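Kultthorpe Residents' Help Pages
Parish and Community Notices

Printing our own newsletter: which paper weight, and should it be coloured?

Posted by Stendine Hall Office, October 7, 2023

The hall office produces a quarterly newsletter, at present printed by an outside firm on glossy white stock. From the March issue we intend to print it ourselves and deliver it by hand to 400 households. It will be a single A4 sheet, printed on both sides and folded once.

We should be grateful for advice on two points. Firstly, what weight of paper is suitable for a sheet which must be folded and pushed through a letterbox? Secondly, is coloured paper advisable? Several readers have remarked that the newsletter is easily lost among advertising leaflets, but we do not wish to make the text harder to read. Our printer is a mono laser model.

Replies

Assefa Print Room

Ordinary copier paper of 80 gsm will pass through your machine without difficulty, but heavy black type on one side is apt to show through on the other. We would recommend 90 gsm for a two-sided sheet. Anything above 120 gsm should be scored before folding, as the toner may crack along the crease.

Please check that the paper is marked as suitable for laser printers. Store it flat in its wrapper and open one ream at a time. You should also allow about 50 spare sheets for misfeeds and for copies to be left at the hall.

As regards colour, pale shades are acceptable and strong shades are not. Cream and pale yellow give the best contrast with black type. Photographs will lose their lighter tones on any tinted stock and should be kept to a minimum. 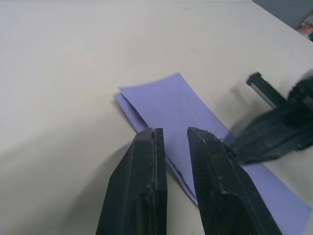 Coloured stock has served the Galtumel Allotment Society well for its notices, and members now recognise them by the shade alone. We use a different tint for each season. A lavender-purple of the kind shown, folded on an off-white table, is easily picked out from white post, although I would set the type no smaller than 12 point on it. Readers with poor sight should be offered a plain white copy on request. It is also wise to buy the whole year's supply together, as the same named shade may differ between deliveries. Our last order was for 2,000 sheets.

Galtumel Allotment Society, Secretary's Desk

Kultthorpe Reader

White is perfectly adequate. Please put the date of the next meeting on the front.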